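Reading Room > Short Fiction > The Graltum Drawer

The Graltum Drawer

Part one

The seller's note said the house in Ritbridge had been cleared by professionals, and Nazanin Shokri did not believe it. She had seen what professionals did. They took the good chairs and left you the drawers.

There were 3 drawers in the workroom bench and the middle one was stuck. Her brother-in-law Ottar had already told her on the phone that a stuck drawer meant something valuable was wedged behind it. Ottar also believed that old radios gained in price every year, and he had a garage to show for it.

"It'll be a screwdriver," she said.

"You don't know that."

"It's a bench, Ottar. What do people keep in a bench?"

She worked at it with a butter knife for 45 minutes by the kitchen clock, which she had no particular reason to trust either. Something heavy slid toward the back each time she pulled. Flor Ñahui came over from next door with a plate of pastry and stood in the doorway to watch. Flor had known the last owner, a man called Elska by the whole street, though she admitted that might have been the name of his boat.

"He said there was a Graltum in there," Flor said.

"What's a Graltum?"

"I never asked. He said it the way you'd say there was a dog in there."

Nazanin put down the knife. A man who named himself after a boat, or a boat after himself, did not strike her as a good source. But she had already spent most of the morning on it, and the pastry was getting cold. She took hold of the handle with both hands.

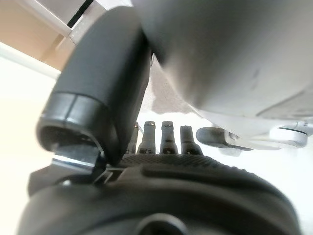

Part two

The drawer came out all at once and she sat down hard on the floor with it in her lap. Flor said something in Spanish and set the plate on the windowsill.

Inside was a screwdriver. Under the screwdriver was a flat tin with GRALTUM pressed into the lid, and inside the tin were keys, every one of them with a paper tag. The tags said things like "not the shed" and "tried this one – no."

"So he was looking for something too," Flor said.

"Or he couldn't throw out a key."

"You don't wonder at all?"

Nazanin wondered a little. She turned over a small brass one whose tag said only "March." It could have been the month he tried it. It could have been somebody's name. Ottar would say it opened a safe, and he would say so for years, every holiday, with his mouth full.

She put the tin on top of the bench and rubbed a candle stub along the runners. The drawer went back in without a fuss. Then she ate her pastry standing up, and when Flor had gone home she took the brass key and tried it in the shed.

It didn't fit. She tried the back gate.

More short fiction
The Ferry to Nasution
What Sawsan Hattar Saw in the Well
30 Jars of Plum
A Coat for Mr. Abeysekara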